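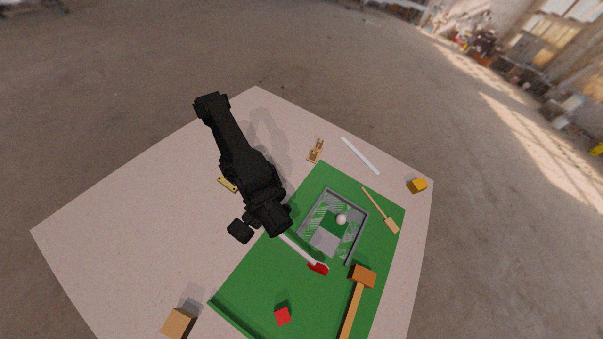 Guides > Backyard > Putting Green

Last updated April 28, 2024

How to lay a small putting mat that rolls true

Did mine in February, redid half of it since. Short version below.

What you need
Turf offcut, stiff broom, utility knife, double-sided turf tape, bag of fine sand, long level. Mine came to 172 dollars, most of it turf.

1. Check the slab. Level in both directions, then corner to corner. Low spots get patching compound. Let it cure overnight, dont rush this one.

2. Unroll the turf upside down and leave it in the sun for 3 hours. Gets the curl out.

3. Flip it. Figure out which way the grain runs - putts with the grain go faster. I point mine at the cup.

4. Cut the cup hole from the back. Small X first, then trim to the ring. Regulation is 4.25 inches across. Go smaller if you want to suffer.

5. Tape the edges, then press down from the middle out. Josphat Sang came over and stood on the corners for me, worked fine.

6. Sand. Thin layer, broom it in aginst the grain. Roll some balls. More sand = faster, up to a point.

Still hopping? Probably a ridge under the mat. Peel back, scrape, retape.

Rain: sweep the water off toward the low side, wait till dry before you sand again. Winter I roll it up loosely, pile side out, and keep it in the garage.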